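Donnerstag, Rundgang Spiel- und Werkraum, Tisch 4 und Würfelkiste

So, ich hab die Liste diesmal gleich beim Rundgang ausgefüllt und nicht erst abends am Küchentisch, deshalb sind die Kommentare etwas länger geraten (sorry, Theophilus, du wolltest Stichworte). Gemacht wird wie immer: **[x]** heißt in Ordnung, **[ ]** heißt offen, und wo ich was dazu zu sagen habe, steht es drunter.

## 1. Tisch 4 (der weiße)

- [x] Tisch steht fest, wackelt nicht
- [x] Schrauben unter der Platte nachgezogen
- [x] Kanten rundum mit der Hand abgefahren, keine Splitter
- [ ] Inventaraufkleber lesbar

Der Aufkleber sitzt unter der Platte und ist so abgerieben, dass ich mit der Taschenlampe drunterliegen musste. Nummer 1164, falls jemand einen neuen drucken will! Die Beine haben noch die Filzgleiter von Barkham, zwei davon sind ziemlich platt. Das geht noch eine Weile, aber beim nächsten Bestellen bitte mitnehmen.

- [x] Platte abgewischt, keine Kleberreste
- [x] Schwarze Markierungen haften, keine Ecke steht hoch
- [ ] Loch in der Platte am schwarzen Streifen gesichert

Beim Loch bin ich pingelig, ich weiß. Es liegt direkt am unteren Ende vom schmalen Streifen, und mit kleinen Fingern am Tisch hätte ich da gern eine Abdeckkappe drauf. Ich hab im Schrank nachgesehen, die Kappen von Nemham passen vom Durchmesser nicht. Im Quadrat hab ich mit dem Fingernagel an allen vier Seiten gezupft, da löst sich nichts. 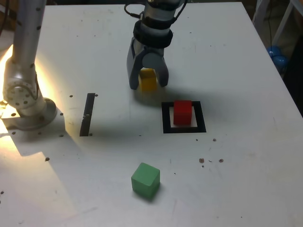 Wer die Kappe besorgt, soll bitte vorher messen und nicht schätzen, sonst liegt wieder so ein Tütchen mit falschen Größen in der Schublade. Ich hab es selbst nicht gemessen, der Messschieber war verliehen (an wen eigentlich?). Bis dahin bleibt der Punkt offen, und die Kleinen sitzen an Tisch 2.

## 2. Licht, Boden, Strom

- [x] Deckenlampe über Tisch 4 flackert nicht
- [x] Boden trocken, keine Stolperstellen auf dem Weg zur Tür
- [x] Steckdosen an der Wand fest, Kindersicherungen drin
- [ ] Steckerleiste beschriftet

Die Steckerleiste ist die neue von Zanov, an der ist nichts auszusetzen, nur steht noch nirgends drauf, zu welchem Tisch sie gehört. Ein Streifen Kreppband und ein Filzstift würden mir völlig reichen. Im April hatten wir das schon mal auf der Liste, und da war es auch schon offen, also bitte, bitte!

## 3. Würfel und Bausteine

- [x] Keine Risse
- [x] Ecken und Kanten nicht scharf
- [x] Farbe klebt und färbt nicht ab (mit feuchtem weißem Tuch gerieben)
- [ ] Abgestoßene Stellen nachbehandelt

Zu den Würfeln gab es ja die Frage, ob wir die alten überhaupt noch rausgeben. Ich finde: ja! Der grüne ist ein bisschen mitgenommen, mit ein paar dunklen Pünktchen und Schrammen vorne, aber die Kanten sind schön rund, und mit dem Daumen spürt man nichts Scharfes. Kratzer allein sind für mich kein Grund zum Aussortieren. Beim gelben schaue ich genauer hin, der hat oben an der Kante kleine Macken, und da würde ich einmal mit feinem Schleifpapier drübergehen und nächste Woche noch mal fühlen.

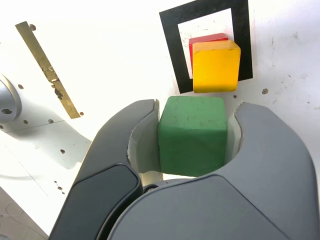
**Arbeitskreis Raum & Material, Spielwerkstatt Pētersons**

Beim Schleifen bitte Körnung 2000 nehmen und nicht das grobe Zeug aus der Holzecke, damit hatten wir uns letztes Mal einen ganzen Satz Bausteine verkratzt. Danach feucht abwischen, trocknen lassen, fertig. Das dauert keine fünf Minuten, und ich mach das gern selbst, wenn mir jemand den Schlüssel zum Materialschrank dalässt.

Der rote hat die Reibeprobe auch bestanden. Bei dem war ich skeptisch, Rot färbt ja gern mal, aber das Tuch blieb sauber.

## 4. Kiste und Aufbewahrung

- [x] Deckel schließt, klemmt keine Finger ein
- [x] Kiste innen ausgesaugt
- [x] Kiste steht unten im Regal
- [ ] Materialkarte liegt bei

Die Karte fehlt schon wieder. Auf dem Deckel steht 816, im Ordner ist dieselbe Kiste aber unter 2612 eingetragen, und ich hab keine Ahnung, welche Nummer nun gilt. Theophilus, du hast den Ordner angelegt, schaust du mal? Ich schreib dann die Karte neu, und diesmal wird sie laminiert.

## Offene Punkte

| Was | Wer | Bis wann |
|---|---|---|
| Abdeckkappe Loch Tisch 4, vorher messen | noch offen | vor der nächsten Kleinkindgruppe |
| Aufkleber 1164 neu drucken | Theophilus Kyei | keine Eile |
| Steckerleiste beschriften | wer zuerst einen Stift findet | Donnerstag |
| Gelber Würfel, Kante glätten | ich | nächste Woche |
| Kistennummer klären, Karte schreiben | Theophilus Kyei, dann ich | Donnerstag |

Die Liste hängt innen an der Schranktür. Wenn ihr was erledigt habt, einfach Haken und Kürzel dran, und wenn euch am Tisch noch was auffällt, schreibt es unten drunter, da ist noch Platz.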